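Wrist-view switching

Wrist-view switching is a way of training a two-armed robot to choose which of its cameras to trust at each moment of a grasp. I first ran into it in the Workby notes from Altedport, and I've had a soft spot for it ever since! The test bench is a white tabletop with a lavender plate and something orange and round to reach for. 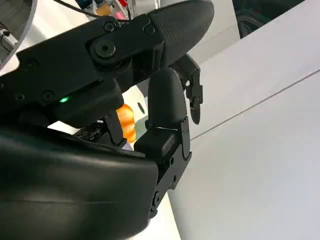
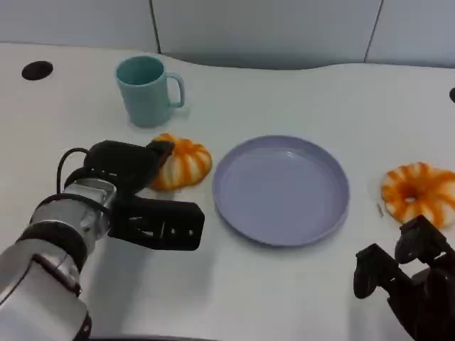
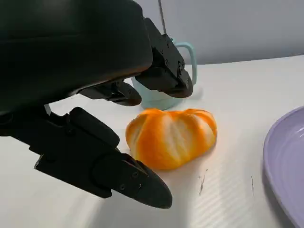 How it works

The head camera gets the whole layout – plate, mug, both grippers – and the wrist cameras get the close stuff, with a lot of black finger in the way. A small network scores each view 20 times a second and leans on the winner.

Results

The Tudose set has 1,174 grasps, 400 of them held back for testing. Switching cut missed grasps by 49 per cent over the head camera alone (I'd have guessed less). The Luston version, released in July, drops the scoring network and blends the views, and I still favour the original.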